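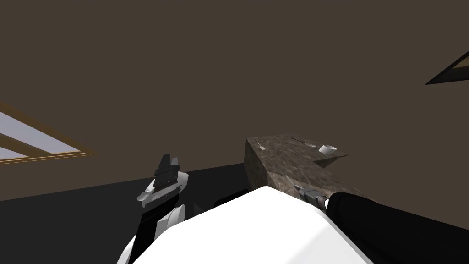
Skylight with a wooden frame in a dark brown ceiling. Rendered view.

Tisden Daylight Notes
README for the household records, second release

What this is

A set of written records about daylight in lived-in houses. People in three towns (Brudura, Rosenthal and Gudlow) wrote down when they switched lights on and off, how bright a room felt, and what the sky was doing. There are 1,658 entries in this release. The first release covered Brudura only and had a different column order, so scripts written for it will need changes.

The records are text and numbers. No pictures are part of the data.

Files

entries.csv – one row per entry, all towns
rooms.csv – one row per room, with window type and the direction it faces
sky_codes.txt – the list of sky words and their codes
changes.txt – what was fixed between release 1 and release 2

Join entries.csv to rooms.csv on room_id. Room IDs are never reused. If a household moved a desk or a bed from one room to another, the room kept its ID and the move is mentioned in the note column.

Columns in entries.csv

entry_id: whole number, not in time order
room_id: matches rooms.csv
month: month name, spelled out
clock: local time, 24-hour, to the nearest 15 minutes
sky: code from sky_codes.txt
felt: 1 (too dark to read) to 5 (too bright to read)
lamp: on, off or mixed
note: free text, often blank

Columns in rooms.csv

room_id
town
use: kitchen, bedroom, living room, work room, hall, other
opening: window, skylight, both, none
faces: N, NE, E, SE, S, SW, W, NW, up
shade: yes or no
floor: 0 is ground level

"up" is used for flat skylights. A skylight in a sloped roof has the direction of the slope. Some Gudlow households put "up" for sloped skylights too, and we could not go back and ask all of them. Treat that column with care for Gudlow.

How the entries were made

Each household got a paper booklet with space for 12 entries a page. They filled it in when they thought of it. We set no schedule, and the result is uneven: evenings are heavy, mid-mornings are thin, and December has far more entries than June. Do not read the number of entries at a given hour as a measure of anything except when people had a pencil handy.

Booklets were typed up by hand. Verna Delacroix typed the Rosenthal and Gudlow booklets and checked the Brudura ones against the paper. Where the handwriting could not be read, the field is blank. A blank is never a zero.

Known problems

Clock times in Brudura around the fall time change are unreliable. Two households kept writing the old time for a while, and their rows have "clock?" at the start of the note.

"felt" is a personal rating. Two people in the same room at the same time gave ratings that differed by 2 more often than we expected. Comparing one household with another on this column is a bad idea. Comparing a household with itself over the year works better.

Halls are almost always lamp=on, day or night, and pull the averages if you leave them in.

The code for thin cloud was split into two codes after the first Brudura booklets were printed. Older rows still use the single code, TC. Newer rows use TC1 and TC2. To put them together, turn all three into TC.

Good uses

Teaching people to work with messy tables. Looking at how lamp use shifts with the season in one room. Trying out ways to handle missing values.

Poor uses

Sizing windows, picking glass, or estimating power bills. There are no light meter readings anywhere in the set, and the rooms were not chosen to stand for houses in general.

Privacy

Names, street names and family details were taken out of the notes before release. Pets were left in. If you find something that should have been removed, tell us the entry_id and we will take it out of the next version.

Terms

Free to use, copy and change, with credit to Tisden Daylight Notes. Please say which release you used.

Still to do

Add a column for curtain color – it is in the booklets but not typed up
Sort out "up" for Gudlow
Check shade for rooms with opening=both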